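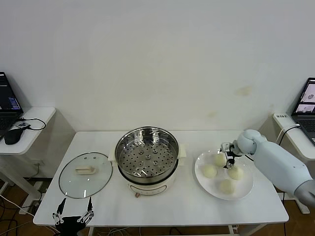 Steam, according to the test cook at Drolell, is the least understood heat source in a domestic kitchen, and most complaints about heavy buns come down to how it is handled. The firm writes instruction leaflets for small kitchen appliances, and the cook has spent 20 years on the work.

"People treat a steamer as a pan with holes," the cook said. "What matters is the rate at which water condenses on the dough. At the start it condenses quickly and the surface heats fast. Once the surface is near boiling point, the rest is conduction, and you can't hurry that."

The leaflet for the Mernetley range went through 38 drafts. Much of the argument concerned the lid. Lifting it lets out the steam and admits cooler air, and the pot then has to drive that air out again. Early drafts told readers to check progress halfway. The final one tells them to leave it shut.

Proving was the other difficulty. A dough left too long will rise well in the steam and then wrinkle as it cools — a fault often blamed on drips. The cook's own test is to press the dough lightly and watch the dent, which should fill slowly.

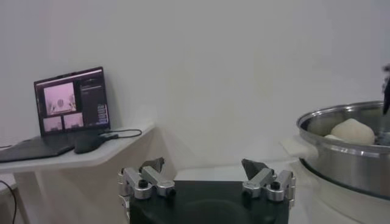
Abeysekara disagreed on one point, holding that drips cause more damage than the leaflet allows and that a cloth under the lid should be standard advice. The cook accepts this for flat lids. "With a domed one the water mostly runs to the rim. With a flat one it falls where it likes."

On resting, the two agree: heat off, lid closed for 2 minutes, then opened slightly before it is removed.

The leaflet drew 3,854 written replies from households. The commonest question was whether cold water may be added during cooking. "Use boiling water," the cook said. "It's on page one, under the filling line."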